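Type keywords
Search
Print this page | E-mail this page

Visit to the Drullenberg robot laboratory

September 19, 2019

Our group from Plaltine went to Drullenberg to see how the laboratory there teaches a pair of robot arms to sort small objects. We were 18 visitors, most of us from packaging and warehouse work, and I was asked to write this report for the colleagues who stayed at home. I am not a specialist in learning methods, so I write only what I understood.

Tormod Nordin received us at the entrance and gave a short talk. His group does not write a program for each movement. A person moves the arms by remote control and does the task many times, and every run is recorded. Afterward a model is trained to choose the next movement from the camera view and the joint positions. This much is known from other places. The question in Drullenberg is which recordings help the model most.

Their result surprised several of us. They made 131 recordings of the sorting task with toy bricks. In one training they used only the clean runs. In the other they also kept the runs where the operator dropped a brick or took it badly and then corrected the mistake. The second model was better at recovering from a bad grasp. Mr. Nordin was careful to say that they tested only 2 models, on one table, and that he would like to see the same thing from another laboratory before he calls it a rule.

After the coffee we were divided into groups of 6 and went to the work area. Ikechukwu Shehu explained the sorting task to my group. The bricks lie mixed on the table and each color has its own bin at the far side. The starting positions must be different in every recording, or else the model learns the places and not the bricks. He told us that a new operator often puts the bricks in nice rows without thinking, and these recordings are of little use.
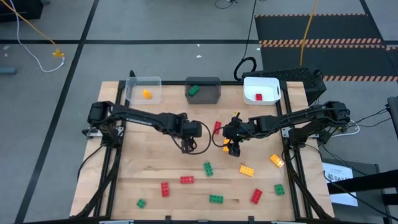 Kayode Adeyemi, from our side, asked why they use two arms when one could do the job. The answer was that the work must be divided somehow, and a brick near the middle can be taken by either arm. The human operators do not always decide this in the same way. The model then hesitates, and this problem is not solved yet. Lawal Sani asked about cycle time. It is slow compared with our lines, and they do not try to hide it.

I would have liked to hear more about the cost of the operator hours, but the time was short. Jalen Zamora has the handout and can make copies. The next visit is planned for December, to Skasora, and those who want to join should write to him.

Last updated: September, by the visits group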